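Kartha Border Talks Statements - read me first

Hello, and thank you for taking an interest in this little collection. Kartha gathers public statements made by governments, ministries and negotiators during border and boundary talks, both on land and at sea. I started it because I kept losing track of who had said what, and in which language they had said it first.

What is in the folder

There are 400 statements, kept in 12 plain text files, one for each set of talks. Every statement comes with the speaker's office, the place it was given, the original language and an English version. Two of the files, Ceris and Winance, are named after our old working folders and the names stuck. The index file explains which talks they cover, so please look there before you write to me!

How the English versions were made

Where a government put out its own English text, we used that and left it alone, odd commas and all. Otherwise Tuva Öberg did the translation and I read it against the original. We disagreed on 23 statements, mostly over words like "line", "limit" and "boundary", which matter a great deal in this kind of talk - both readings are kept, one after the other, with a note.

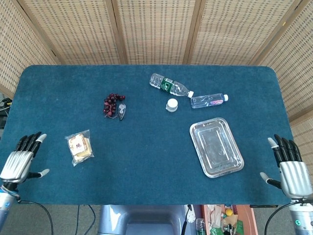
Speeches given live were harder. A speaker will often wander away from the written text, and the press office then publishes the tidy one. When we had both, we kept the spoken version as the main entry and marked the other "as issued".

Known gaps

Statements from opposition parties are thin. The Zedix file stops in January, when the talks went behind closed doors, and I haven't found anything later that I trust.

Using it

You are welcome to copy, quote and correct. Please name the original speaker's office as well as Kartha, and do send corrections with a link to the source.

Last updated 2019-09-27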